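Home Organization, Unit 4: The Shallow Drawer
Handout prepared by Dorottya Halász

I love this unit! Shallow drawers are the most wasted storage in most homes, and they're also the easiest to fix in an afternoon. Bring the notes you made on your own kitchen or work table, we'll be using them.

Start by emptying

Last time many of you wanted to go straight to dividers. Please wait. Take everything out, every last rubber band, wipe the floor of the drawer, and look at what you have to work with. Measure the inside, never the front panel. The front can be wider than the usable space by a surprising amount, and that has sunk plenty of good plans (mine included, the first year I taught this).

Write down width, depth and height. On our practice table the clear height is 80 mm, so a mug is out but a stack of napkins is fine.

The one-object test

Now put a single thing back and pull the drawer out and push it in a few times. Something round is best, because it shows you right away how much a loose object can travel on a flat floor. I like an orange ball for this, it's so easy to spot! Leave the bowl and anything waiting for a decision up on the tabletop while you test. An old can goes up there too, until it goes to recycling.

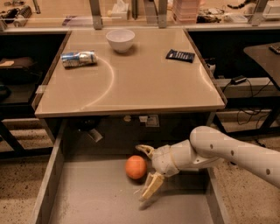
Zones

Once you know how things travel, divide the floor into 3 zones:

Front: what you reach for daily. Scissors, pens, the good peeler.
Middle: weekly things.
Back: the rest, and be strict with yourself. It's darker back there and small items vanish.

Lewis Kerr's group tried this in December with a drawer holding 255 items, and more than 135 of them left the drawer for good. Wonderful result. They kept a tally sheet, and I recommend you do the same.

Lining

Felt or cork slows rolling things down nicely. Cut it a little small, lay it flat, and don't glue it until you've lived with the layout for a week.

For next time

Do one drawer at home, only one. Sketch it before and after, with measurements, and bring both sketches. Wojciech Czarnecka will be showing us how to make dividers out of cereal boxes, so save yours!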